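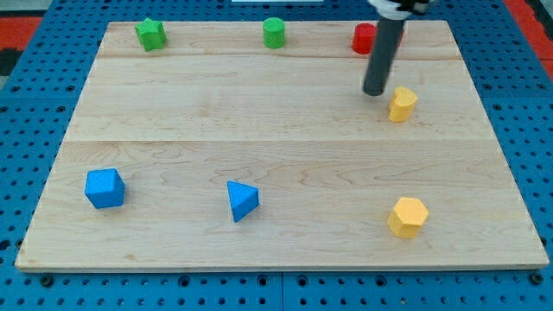

Gönül Karaca wanted to know if a tree can remember a bad summer, and then added that her little brother says no, trees don't have brains, so it's a silly question.

It is not a silly question at all! Trees don't have brains (he's right about that bit), but they do keep a record of every year they live. It's written in the wood, and once you learn a few of the signs you can read it on a stump, a log, a cutting board, or the leg of your own kitchen table.

## Where does wood come from?

Most of a tree's wood is made out of two things you'd never expect to turn into something hard: air and water. Leaves take in a gas called carbon dioxide, roots pull up water, and sunlight gives the leaves the energy to join them together into sugar. The tree burns some of that sugar to stay alive. The rest gets used for building - new leaves, new roots, and new wood.

The new wood is made just under the bark, in a layer so thin you could hardly see it without a microscope. It's called the **cambium** (say it KAM-bee-um). Every spring it wakes up and starts making cells. Cells on the inside become wood. Cells on the outside become inner bark, which carries sugar around the tree.

So a tree gets fatter from the outside, like a person putting on one sweater after another and never taking any off. The oldest sweater is right in the middle.

If you hammered a nail into a trunk at the height of your nose (please don't!) and came back when you were a grown-up, the nail would still be at the same height. Trees grow taller only at the tips of their branches. The trunk just gets thicker, and it might swallow your nail completely.

## Reading the rings

In places with warm summers and cold winters, the cambium works fast in spring and slows down later on. Spring wood and summer wood look a little different from each other, and that's what makes a ring. One ring is usually one year.

A wide ring often means a good year with plenty of rain and light. A thin ring can mean the tree was thirsty, or cold, or stuck in the shade of a bigger neighbor, or that hungry caterpillars ate its leaves. So yes, Gönül, the bad summer is in there!

There's a wonderful slice of trunk on the wall of the Matarow forest center. It has 406 rings, and 17 of them, all in a row, are so thin that you need a magnifying glass to tell them apart. Then the rings suddenly get wide again. The guides there think a big tree next door fell over and let the sunshine in. Count the rings from the thin patch to the middle and you get 389, so the tree was already very old when its luck ran out.

Scientists who study rings are called dendrochronologists. It's a very long word, and if you say it slowly at dinner everyone will be impressed: den-dro-kruh-NOL-uh-jists. They often don't need to cut a tree down. They use a hollow drill to take out a thin stick of wood, thinner than a pencil, with a stripe for every ring.

## What happens to the rings in a board?

Stumps show rings as circles. Boards are usually cut the long way down the log, and then the very same rings show up as lines, waves, or tall pointy arches. We call the pattern **grain** or **figure**.

Try it with an onion! Ask a grown-up to cut one across the middle and another from top to bottom. Both have the same layers inside, but the pictures they make are very different.

Maple, like the board at the top of this page, is a pale wood with rings that are quite hard to see. Its figure can be light and swirly. Oak is much easier for beginners, and pine is easiest of all, with stripes you can spot from across the room.

A wide board is often made of several narrower planks glued side by side. Look for a faint straight line where the grain on one side doesn't match the grain on the other. You've found the place where two planks meet, and they may have come from two different trees.

## Knots

A knot is the bottom of a branch. While the branch was growing, the trunk was growing too, and it wrapped itself around the branch year after year. When a board is cut through that spot you see a round or oval patch, usually darker, with the grain bending around it like a stream going around a rock.

## And the syrup?

Fatos Kneževič asked about this one. Maple trees store food over the winter, and in February, when the nights freeze and the days thaw in many places, sweet sap starts moving in the trunk. People make a small hole and collect the drips. Fresh sap looks like water and is only a tiny bit sweet, so it has to be boiled for a long, long time. The sap travels through the outer part of the wood, called **sapwood**. The wood in the middle, the **heartwood**, has stopped carrying water, but it still helps hold the tree up.

## Have a go

You'll need paper, a crayon with the wrapper peeled off, and a piece of rough, unpainted wood.

1. Lay the paper on the wood and hold it still.
2. Rub gently with the side of the crayon until the lines come through.
3. Do the cut end as well, if you can reach it.
4. Write down where you found the wood, and what kind it is if you know.

Old fence posts are great for this, and so are logs. The soft parts of each ring wear away first in the rain, so the hard parts stick up and the crayon catches on them.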